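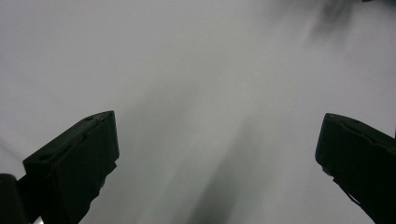
The Office of Crossings at Flinduvville was asked in November 2018 to report on the ferry at Mener, and in particular on whether the post of bell-keeper on the Anddale bank should continue. The post had been held by one family for longer than the Office had kept records. Its duties were set out on a single card: to ring in thick weather until the boat was made fast, and to enter the hours of ringing in a book. Thick weather was not defined. The present keeper, Ita Corrigan, when invited to define it, took the inspector to the window and pointed at a broad pale grey, near to white in places and streaked on the slant, with nothing in it that the eye could hold. "When it is like that," she said, and went down to ring.

The inspector was Floor Goossens. She had been with the Office for 4 years and had closed two crossings in that time, both without complaint. She had brought with her the forms for closing a third.

The case against the post was a plain one. The ferry had been fitted with modern instruments in April. The pilot, Diarmuid Egan, could bring the boat across in any weather by looking at a screen, and had signed a statement to that effect. The bell cost the Office a wage, a cottage and a yearly allowance for rope. In the twelve months under review it had been rung on 205 occasions, and on none of these had the boat been in difficulty.

Mrs Corrigan did not dispute any of this. She gave the inspector tea and the books, which went back a long way and filled the cupboard under the stairs. They were kept as the card required. Each entry gave the hour at which ringing began and the hour at which it ended, and there was no column for remarks.

One entry differed. On page 342 of the current book the ringing had begun at 4 in the afternoon and the second hour had been left blank.

"This line has not been completed," said the inspector.

"No."

"Was it an oversight?"

"The boat wasn't made fast," said Mrs Corrigan.

The inspector consulted her papers. The ferry had made its last crossing on that day at half past three and had lain at the Flinduvville bank all night. There had been no boat on the water. She put this to Mrs Corrigan, who agreed that the ferry had been in.

"Then for whom did you ring?"

Mrs Corrigan said that there had been a call from the water. She had gone down and rung, and had gone on until it was light and the weather lifted. She had seen no boat then, so she could not put down an hour. She had thought it wrong to put down one that was not true.

It was not a matter on which the Office had any guidance. The inspector wrote down the page number and asked whether she might stay until the evening boat.

The evening boat was late. Mr Egan brought it in without trouble at a quarter to seven, in weather so thick that the lamp at the end of the landing could not be made out from the steps. There were 2 passengers. The first was Ebise Nigatu, who nursed at the hospital in Flinduvville and crossed every day of the working week. She was asked by the inspector, for the purposes of the report, whether she had made use of the bell.

"I don't make use of it," said Miss Nigatu. "I listen to it."

She was asked whether she would feel any loss if it were to stop. She considered the question with some care. She said that on her first crossing she had been frightened, for she had not grown up near water, and that an old man on the bench had told her to stop looking and count the strokes. She had never reached the end of them before they landed. She supposed that she would learn to look at the screen, if passengers were allowed in the wheelhouse.

Passengers were not allowed in the wheelhouse.

The other passenger was Thierry Bouvier, a dealer in second-hand pianos, who was crossing for the first time and did not expect to do so again. He had no opinion on the post. He remarked that the bell was a little flat and that it would be a pity to have it corrected.

Mr Egan was seen last. He stood by his statement. He was then asked, as the form required, whether there was anything he wished to add. He took off his cap and looked at the inside of it.

"I steer by the screen," he said. "I've signed for that. But I've the window open the whole way over."

"In November?"

"In any month."

"The statement says that you have no need of the bell."

"Nor have I," said Mr Egan. "My father had none either, by the end. He knew the river. He'd have the window open just the same."

His father had been lost from a small boat off the Anddale bank, on an afternoon in thick weather. The inspector found the date that night in the Office's own register, where it had been entered under Mac Suibhne, the name of the boat's owner, and for that reason had not been connected with the ferry. It had happened many years before, on the same day of the same month as the line on page 342. She checked the year of each twice. She then looked out the older book, which she had been allowed to take away with her. The ringing on the day of the loss had begun at 4 in the afternoon. The keeper then had been Mrs Corrigan's mother, and she too had left the second hour blank.

The report was submitted within the time allowed. It found that the instruments were in good order and that the pilot was competent to rely on them. It found that the bell was in sound condition, though a little flat, and that no correction was advised. On the question of the post, it noted that the keeper was required by the terms of her appointment to ring until the boat was made fast, and that two periods of duty had been begun under those terms and remained open. The Office could not properly end an appointment while duties under it were still in progress. It was recommended that the matter be looked at again when both entries had been completed.

The recommendation was accepted. The forms for closing the crossing were returned to the store, and the allowance for rope was renewed at the usual rate.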